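Search this site Go Advanced

Iron-on transfer paper

Iron-on transfer paper is a coated sheet used to move a printed or drawn design onto cloth by means of heat and pressure. It is sold in craft stores, stationery stores and toy departments, either as loose sheets for use with a home printer or as part of a children's design kit with stencils, outline figures and fabric pens. The finished decoration is called a transfer, a heat transfer or an iron-on.

Construction

A sheet has three layers. The base is a heavy paper that carries the design through the printer and takes the heat of the iron. Over it lies a release layer, usually wax or silicone, which lets go of the coating once the sheet has been pressed. The top layer is a thin plastic film that softens when heated, flows into the threads of the cloth and holds the ink in place as it cools.

The thickness of the film decides how the transfer feels. A heavy film covers well but stays stiff and may crack where the garment bends. A thin film is softer and follows the stretch of a knit, at the cost of weaker color. Rudent sheets, which are sold mainly to schools, use a thin film with a matte face. The Cinovness range has a glossier surface and is cut to fit its own design books.

Types

Light-fabric paper has a clear film. The design is printed in mirror image and pressed face down, so that it reads correctly once the backing is peeled away. The color of the cloth shows through all unprinted areas, and for this reason the type is limited to white and pale goods.

Dark-fabric paper has a white opaque film. The design is printed the right way around, peeled from its backing before pressing and laid face up under a sheet of baking parchment or silicone paper. Any part of the sheet that is not trimmed off will show as a white border.

Hand-drawn paper is made for crayons, markers or paint and needs no printer. It is the usual type in children's kits. Lettering must be drawn backward unless the kit is supplied with a tracing sheet. The Odley kit holds 30 sheets of this type and 2 tracing sheets.

Suitable fabrics

Plain cotton and cotton blends give the best results. Linen accepts a transfer but tends to show the weave through it. Nylon, acetate and most waterproof cloth are unsuitable, as they soften or shrink below the heat needed to melt the film. Looped and brushed surfaces hold the film only at the tips of the fibers, and the design breaks up in use. Fabric that already has a woven or printed pattern will compete with the transfer unless the opaque type is used.

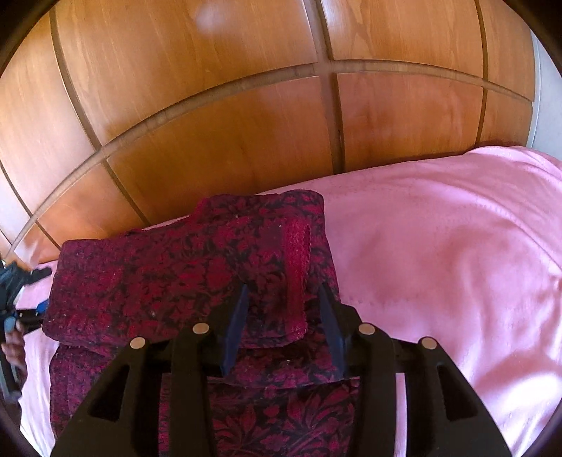 Patterned fabric, folded, on a pink sheet.

Cloth should be washed before use to remove factory finish and to let it shrink. Fabric softener is left out of this wash because it leaves a residue that weakens the bond.

Application

The cloth is laid on a hard, flat surface that can take heat. A padded ironing board absorbs pressure and is a common cause of poor edges. The iron is used dry, with any water emptied from the tank, and the area is pressed for a few seconds to drive out moisture before the sheet is put down.

Most home sheets are rated for 145 degrees Celsius or higher. Korletey, whose paper is intended for small heat presses, gives 35 seconds as the pressing time for cotton. A household iron heats unevenly and has steam holes in its plate, so it is moved slowly across the design with firm pressure, with extra attention to the corners.

Backing paper is removed hot or cold according to the type. Hot-peel paper leaves a flatter, softer surface. Cold-peel paper leaves more gloss and is easier to lift evenly. Peeling at the wrong stage may pull the film off the cloth or leave a rough, patchy face.

Care

Decorated garments are commonly left for a full day before the first wash. They are turned inside out and washed in cool water without bleach. Direct ironing over the design melts the film again and can ruin it. Light cracking can sometimes be reduced by pressing again under silicone paper.

Use in design kits

In children's kits the transfer sheet is the last stage of a paper exercise. The user fills in a shirt outline, chooses letters or symbols from a stencil and copies the result to the sheet. Makers normally state that pressing is to be done by an adult. Kits differ in whether a blank garment is supplied.

See also: Fabric marker; Heat press; Screen printing; Stencil

Shares 35

Comments (3)

stitchbin
The part about fabric softener explains my last two shirts. Thanks.

marlow_k
Does dark-fabric paper work on canvas bags? Mine lifted at the corners after one wash.

papercraft_nan
@marlow_k It does on mine, but press the corners longer and put something hard inside the bag so you aren't pressing over the seam.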